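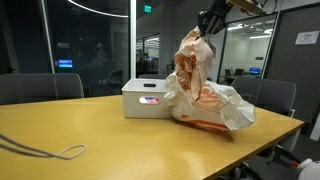 1. Background and question

Our group was asked to test a claim made in the storage guide put out by Henare, the office fit-out firm our unit used as its case study. The guide says that a meeting room shared by several teams will stay tidy if every loose item has a bin, and that paper bags should be replaced by rigid plastic storage as soon as possible. It gives no source for either statement. We thought the first was plausible and the second was mostly a way to sell bins.

The report covers the Gitar meeting room over two teaching weeks. It has a large wooden conference table with a glossy honey-yellow top, grey upholstered chairs, and very little else to put things on. Anything brought into the room ends up on the table. A crumpled paper bag, mostly white with orange lettering, beside a white plastic bin is a fair picture of what the guide is arguing about.

2. What we did

In the first week we left the room as it was and asked people using it to carry on as usual. In the second week we put out white plastic bins of a type sold as Hivberg, with a handle slot in the rim, and placed a short notice by the door asking people to use them. We checked the table at the end of each day and wrote down what had been left behind. We also asked users to fill in a paper slip saying whether the room had been ready when they arrived.

Over the 2 weeks we recorded 192 items left on the table. Cords, cups and bags were the most common. We did not weigh anything or try to work out who had left it.

3. Results

The table was clearer in the second week. We don't think this shows very much. The second week had fewer bookings, and the notice by the door may have done more than the bins did. Several of the bins spent the week empty on the tabletop, where they took up more space than the things they were meant to hold. On one afternoon the only objects in the way of a meeting were the bins themselves.

We received roughly 70 slips. Most said the room was ready. A few people ticked "ready" on days when our own notes said the table was a mess, so either they are more relaxed than we are or they weren't reading the question. We have kept their answers in, but we wouldn't lean on them.

Thin cords were a problem we had not planned for. They don't stack, they slide off the table, and people are reluctant to put a cord in a bin in case someone takes it for rubbish. The guide does not mention cords anywhere.

4. Bags against bins

The guide calls paper bags "temporary". In practice they have some points in their favour. A bag folds flat when it isn't needed and can go straight into the recycling. It also slumps, creases and hides whatever is at the bottom, and a full one is awkward to shift without a hand underneath. A bin keeps its shape and can be carried by the rim, but it keeps that shape when it has nothing in it, too.

Cost is harder to judge. The quote we were shown for fitting out the whole floor with bins came to $755 before delivery. A competing Fladamel catalogue had a cheaper set, but the sizes were listed so vaguely that we could not make a proper comparison. Neither supplier could tell us how many bins a room of this size needs.

5. Limits

One room, a short period and a change in bookings halfway through. We also changed two things at once in the second week, the bins and the notice, and should have known better. A repeat is pencilled in for August, with the notice going up a week before any bins arrive.

6. Recommendations

Put up the notice now, as it costs next to nothing. Hold off on ordering bins for the whole floor until the repeat is done. If bins are bought, keep them on a shelf and leave the table clear – a bin parked in the middle of the table is still clutter. Provide a hook or a labelled tray for cords. Leave the paper bags alone for the time being.

Submitted 28 June 2021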